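Tea tray

A tea tray is a flat carrier with a raised edge, used for moving cups, pots and plates from one room to another. I've been keeping this page going for years now and I still get letters about it, mostly from people who inherited one and want to know how to clean it (warm water, soft cloth, dry it straight away!).

Trays were once made of wood, silver or lacquered tin, and the tin ones are my favourites by a mile. My friend Rocío Restrepo has a black one with painted roses that she won't let me borrow.

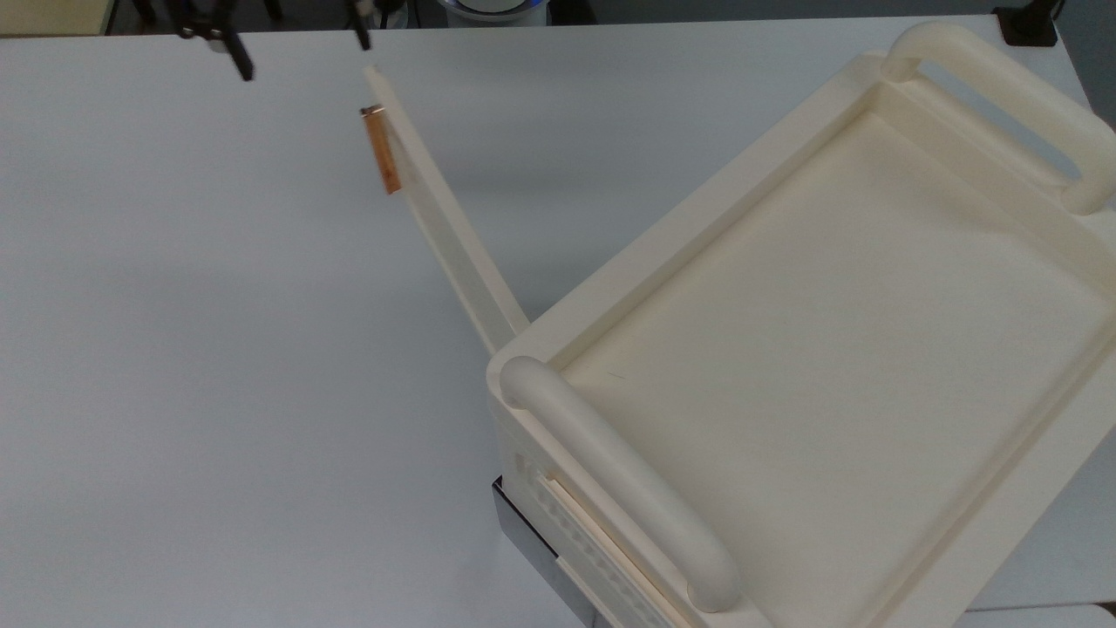 Handles are where I get carried away. Early trays often had plain cut-out slots, and then makers started adding proper grips, which are so much kinder to the fingers when you've got a full pot on board. I like a thick rounded bar along each of two opposite sides, like the cream plastic one here, with the bar standing off the rim so your whole hand goes round it. Slots are fine for toast.

Size is a matter of taste. Mine from Plotow takes four mugs and a plate of biscuits, and I once got up to 300 sugar lumps on it for a village fête in June, stacked in a sort of pyramid.

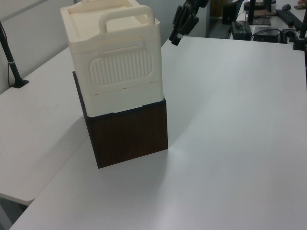

Butler's trays are another thing altogether, as they come with a folding stand and hinged sides. I'll give those their own page when I've finished sorting my notes.

Last updated 7/21/25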